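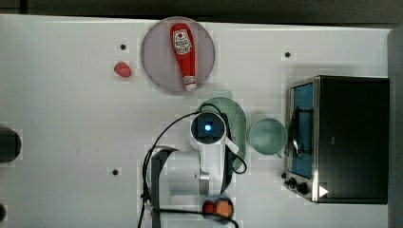
The white top with the toaster oven at the right end. Plate, colander and cup on the table.

Small Kitchens > Counters and Work Surfaces
Thread: White table as a second counter, what to do about the holes?

tapio_n
Posts: 288
Joined: April 2018
Posted 2021-02-25

My kitchen has one short stretch of counter and the sink takes up most of it, so I bought a used white table and have been using it for prep and for the toaster oven. I paid $104 for it including delivery. The surface is smooth with a matte finish and wipes down fine.

The top has small holes in it. One is near where I put the plate, one is by the toaster oven, and one is at the other end on the left. Crumbs go down them and end up on the floor. Rice is worse.

Two questions.

1. Would you fill the holes or just cover them?
2. Is the toaster oven OK directly on this surface? I run it at 400 for maybe half an hour, a few nights a week.

Tapio

colanderfan
Posts: 2,000

Cover them. Once you fill a hole in a white top you will see the patch forever, because no filler matches. I used flat stick-on furniture dots on my old desk and they held up for years. Change them when they get grimy.

Is that green colander the Nuko one? I have been looking for an oval one that isn't huge.

tapio_n

I don't know the brand, it came from my sister. It fits over one side of my sink, that's all I can tell you.

ysaline.m
Posts: 287

I disagree about the dots. Stick-on things around food get a dirty edge within a month, and you can't clean under them without pulling them off. Rubber plugs are better. Measure the hole, buy a bag of plugs one size up, push them in. They come out for washing.

On the oven, I would not put it right on the table. Look at what the top is made of before anything else. If it's a coated board, heat from underneath can lift the coating. Mine yellowed in a patch the exact size of the oven.

Ysaline Masson

yoga_t

What oven did you have? A lot of them have feet high enough that the bottom never gets more than warm. I've had mine on a painted table for over three years with no mark at all. The manual should say what clearance it wants on each side. Go by that.

ysaline.m

A Fotari, the small one. It had feet. Short ones.

yoga_t

Then I'd guess the feet were the problem. You can get a cheap baking sheet, turn it upside down and stand the oven on that. Air gets under it and it catches crumbs as well.

pons_kitchen

Please don't stand an oven on an upside down baking sheet. It slides. I had one walk a couple of inches every time I pulled the door. Get a ceramic tile, or two tiles side by side, with thin cork under them. A tile is heavy and it stays where you put it.

Other thing. With the door facing left like that, it opens over your work area. That's fine if you leave the space clear, but I'd keep the colander and the cup further over. Anything plastic should be well out of the way when the door is down. Same for the ketchup if it usually lives on that table.

Aurélien

tapio_n

The ketchup goes back in the fridge. The door faces left because the outlet is to the right and the cord is short. I could turn the whole table but then I lose the window side.

I usually slide everything down to the left end before I open it.

colanderfan

Ketchup doesn't have to go in the fridge. We keep ours in the cupboard and finish a bottle long before anything happens to it.

ysaline.m

The label on ours says refrigerate after opening. I follow the label.

colanderfan

Restaurants leave it out all day.

pons_kitchen

They also go through a bottle a lot faster. Can we stay on the table?

Maelys_P

Coming back to the holes. Before you plug them, check underneath. On my table they went all the way through and there was a metal insert in each one. I had bought push-in plugs and they wouldn't seat. A plain screw-in cap from the hardware store did the job. Guérin's in Stumurthorpe sells them loose, if anyone is near there. White ones too.

Also wipe along the edge of each hole with a barely damp cloth and don't let water stand there. If it's board inside, that is where it will swell first.

tapio_n

Checked with a flashlight. They go through. No metal in mine, plain holes. I'll measure them tonight and order rubber plugs.

I'm going to do the tiles too. I have a few left from the bathroom that look big enough. Does the cork need to be glued?

pons_kitchen

No glue. The weight holds it. Cut the cork slightly smaller than the tile so it doesn't soak up spills at the edge.

yoga_t

I still think he's fine without tiles, but they won't hurt.

ysaline.m

Order a few extra plugs. One of mine went down the sink drain the first week.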